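News > Press releases > Hotels

Print this page | E-mail this page

Haver adds new bedside tables to guest rooms at Maltow

June 19, 2025

Haver has finished refitting the bedside areas in its guest rooms at Maltow. The work began in April and took in 15 rooms.

Each room now has a round side table in light wood, made by the furniture firm Ekpo. The top has a raised rim to stop small things rolling off, and there is an open shelf below for books and bags. The table fits in the corner between the wall and the headboard.

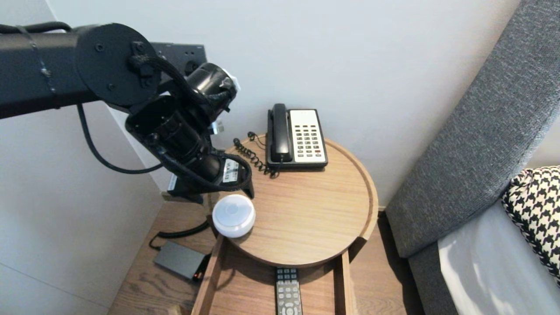 Lalska Press Office
Media contact for Haver

The corded telephone stays. Guests told the hotel they still like to have one within reach of the bed - mainly for calling reception at night. It stands at the back of the table against the wall, which leaves the front free for a glass or a pair of spectacles.

The old square cabinets have gone to 2 local charities. Haver will fit the same tables in 4 family rooms next, and housekeeping staff have a new tidying sheet that shows where each item goes.

Room rates at Maltow are not changing as a result of the work.

Contact | Copyright Haver | Back to top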